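"Straps are horrible," says Imke Tiedemann, first thing, before the tea's even poured. She writes the planner at Farelero. Four people, two arms, one bag.

The trouble is timing. Each arm used to get its own plan, then they'd argue. Now Nonora, their in-house planner, solves both together and replans when a strap moves. "It was 14 seconds a go in May. Far too slow, you could of made a sandwich."

And perception? A sigh. "It loses dark straps on dark cloth - we keep the last good guess and carry on."

Next up, zips. She's not lookng forward to it.

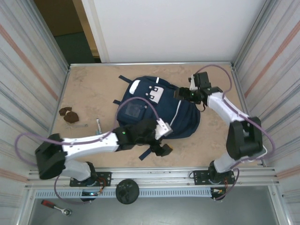 Issue 14, page 4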